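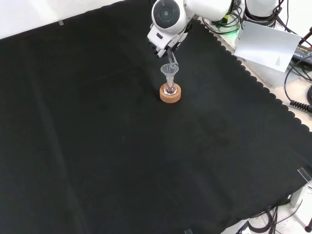
À quoi sert l'anneau de liège sous un ballon à fond rond ?

À le tenir debout, puisqu'il ne sait pas le faire seul. On pose, ça ne roule plus, et le liège ménage le verre.

Accueil | Ateliers | Entretiens | Matériel | Nous écrire

Temps de lecture : 2 min

Petite verrerie, grandes contrariétés

14 avril 2020

Chez Stolton, le préparateur qui nous répond veille sur 300 pièces de verrerie et sur une quantité indéterminée de bouchons. Il préfère qu'on taise son nom, « à cause des bouchons ».

Son sujet du moment, c'est l'entonnoir. « Tout le monde croit savoir s'en servir. On l'enfonce dans le col, on verse d'un coup, l'air ne sort plus, et ça crache. » Il conseille de verser le long d'un agitateur en verre, lentement, et de soulever l'entonnoir d'un cheveu si le liquide boude.

Plastique ou verre ? Il hausse les épaules. « Le plastique rebondit. J'ai 20 ans de métier, j'ai appris à aimer ce qui rebondit. »

Sur la paillasse, il tend volontiers un tissu noir. Le verre transparent s'y repère mieux, dit-il, et l'on cesse de chercher à tâtons ce qu'on a sous le nez. Le sien vient d'une chute de rideau, achetée chez Dusilitz avec ses plis d'origine. Le repasser ? « J'ai une vie. » Il le fixe au ruban adhésif et passe à autre chose.

Reste le rangement, qu'il aborde avec moins d'entrain. L'armoire compte 65 casiers étiquetés, et les anneaux de liège ont le leur. « Ils n'y sont jamais. Regardez plutôt sous les tasses. »

Contact | Mentions légales | © Skaltosach | Haut de page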